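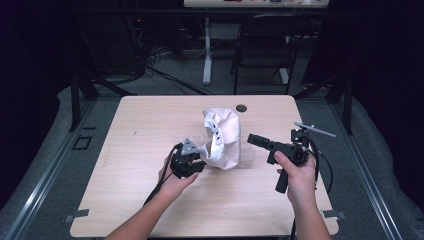

Jozefína Urban wants to know why her white cottons go into the closet clean and come out the color of weak tea, and whether there's any saving the ones that already have. She says she has tried hot water, she has tried twice the detergent, and she has tried hanging everything in the yard for a weekend, and the only thing that changed was that her good pillowcases got stiff.

Well, Jozefína, I have been there, and so has just about everyone who ever inherited a linen closet! I grew up in Hulska, where the water is so hard it leaves a ring on the kettle by lunchtime, and my mother soaked her whites every spring in the bathtub. I do it more or less her way, with a few changes I picked up after ruining things. It's slow, but most of the work is waiting, and you can do something else in the meantime.

## What makes whites turn yellow or gray

There are usually a few things going on at once. Yellow on collars, hat bands and pillowcases is mostly skin oil and sweat that never fully washed out. You can't see it when the piece is fresh from the dryer, but it darkens as it sits. Gray all over is more often old detergent and hard water minerals, plus whatever dye has floated over from other loads. Fold marks that have gone brown are common on things that sat a long time against cardboard or a bare wooden shelf.

That's why twice the detergent didn't help. If the rinse can't carry it all away, the extra stays in the cloth and gives the dirt something to cling to. (My sister still doesn't believe me on this one. Her towels could stand up in a corner.)

## What you'll need

- A tub, a deep sink or a big bucket
- Powdered oxygen bleach – I use Zindine, but any plain one with sodium percarbonate on the label will do
- Dish soap, the ordinary clear kind
- A soft brush, or an old toothbrush
- White vinegar, for the last rinse
- A couple of towels you don't mind getting wet
- A sunny window or a clothesline, if you have one

Please do read the label on your powder and go by its amounts, even where they differ from mine. And a serious word before we start: never mix chlorine bleach with vinegar, ammonia or any other cleaner. The fumes are dangerous. I don't use chlorine bleach in any of this, and if you have some in the house, leave it on the shelf for the day. Don't put the oxygen powder and the vinegar together in one bucket, either. They each get their own turn.

## Step one: sort, and be picky

Go through the pile one piece at a time. Cotton and linen can take everything that follows. Polyester blends can too, though they don't brighten as much, and you should keep the water warm instead of hot. Wool and silk have to come out of the pile altogether, since oxygen bleach is too harsh for both. Anything with leather or metal trim comes out as well, and so does anything with colored embroidery unless you've tested it.

To test, mix a little of your solution, dab it on an inside seam, leave it for ten minutes or so and press a white cloth against it. If color comes off on the cloth, wash that piece by itself in cool water and be content with it.

While you have each piece in your hands, look for weak spots. Old linen can be thin as paper along the folds, and it's far better to find that out dry. Mend small holes first. They grow in the wash, every time.

## Step two: go after the greasy places

Wet the collars, cuffs, bands and pillowcase middles with warm water and rub in a drop or two of dish soap. Work it with the brush, following the weave, for a minute or so. You'll feel the cloth get a bit squeaky when the oil lets go. Rinse, and if the water runs cloudy, do it again. People love to skip this step and go straight to the soak, and I understand, but an oily patch will sit in a soak all night and come out looking just the same.

Cotton sun hats and baseball caps can be done this way too, as long as the brim isn't cardboard. Older ones often are! Give the brim a gentle bend before you wet it, and if it feels like a cereal box, only sponge the cloth part. For the newer plastic brims you have nothing to worry about so long as the water isn't scalding.

## Step three: the long soak

Fill the tub with water as hot as the fabric's care label allows. Stir the powder in until it's completely dissolved, and only then add the cloth. I learned that order from a tablecloth with a set of pale freckles where the grains had sat.

Push everything under and make sure it all has room to move. I used to cram the tub, and now I do no more than five pieces at a time, or four if there's a sheet among them. Leave it overnight if the label on your powder permits, and otherwise for as long as it says. The water may go yellow or a rather horrible brown. I always find that very satisfying, and I've been known to call people in from the other room to look.

Keep the tub closed off if you have small children or animals about, and wear gloves when you reach in. The powder is drying on the hands.

If the water is dark in the morning and the cloth still looks dingy, drain it and go again with a fresh batch. My grandmother's table runner took three rounds. It had been in a box at Maddocks, the antiques barn out past the bridge, for heaven knows how long after the family sale, and I bought it back for 27 dollars. I'd have paid twice that, but please don't tell them.

## Step four: wash and rinse, then rinse some more

Move everything to the machine and run a normal wash with less detergent than you think you need. For a medium load I use a bit less than half the cap. Then run an extra rinse. When that's done, I do one more by hand in the sink with cool water and a splash of vinegar, which helps with the last of the minerals if your water is hard like mine. If your water is soft, you can leave the vinegar out. No, your sheets won't smell like pickles – it goes away as they dry.

Skip fabric softener on whites. It coats the fibers, and then you're back where you started by summer.

## Step five: drying

Sun is wonderful for white cotton, and Jozefína was on the right track with her clothesline. It brightens best while the cloth is still damp, so hang things out straight from the rinse and mist them once if the day is hot. The stiffness she mentioned comes from minerals and leftover soap, so it should be a good deal better after a proper rinse. A hard shake before you hang, and another when you take down, does the rest.

Don't put anything in the dryer until you're sure the stain is gone. Heat sets what's left, and then you have a much longer job ahead of you. Check by a window in daylight. Kitchen bulbs make everything look yellow and will send you back to the tub for nothing.

Shaped things such as hats want something inside while they dry. A rolled towel works, or an upside-down bowl. Pull the seams straight with your fingers while it's all damp, and you'll hardly need the iron.

## Putting them away

Whatever you store has to be bone dry, so give thick hems an extra day. Don't starch anything that's going away for the season, because starch yellows and silverfish are fond of it. I wrap my good pieces in an old washed cotton sheet and keep them off the bare wood. Plastic bags are fine for getting things home from the cleaner's, but take them off before the closet. They hold in damp.

Refold along different lines once or twice a year. I do mine in December, when the holiday cloths come out anyway.

## A few questions that come up a lot

**Does baking soda work instead?** It softens the water a little and helps with smells, so it won't hurt, but it doesn't whiten much by itself.

**What about rust spots?** Oxygen bleach won't shift those. Lemon juice and salt in the sun will take out a light one on sturdy cotton, rinsed well afterward. For a bad one, ask a cleaner. The fellows at Skalton have rescued two of mine.

**How old is too old?** I've soaked a christening cloth that was over 39 years old, very carefully, laid on a piece of netting so I could lift it without pulling. Anything truly fragile or precious should go to a textile conservator before it goes anywhere near a bathtub.

**Can I soak bras and things with elastic?** Yes, in warm water and for an hour or two at most. Elastic doesn't like a long hot bath.

*Updated 21/11/2020 with the part about hat brims. Jozefína, do write back about the pillowcases!*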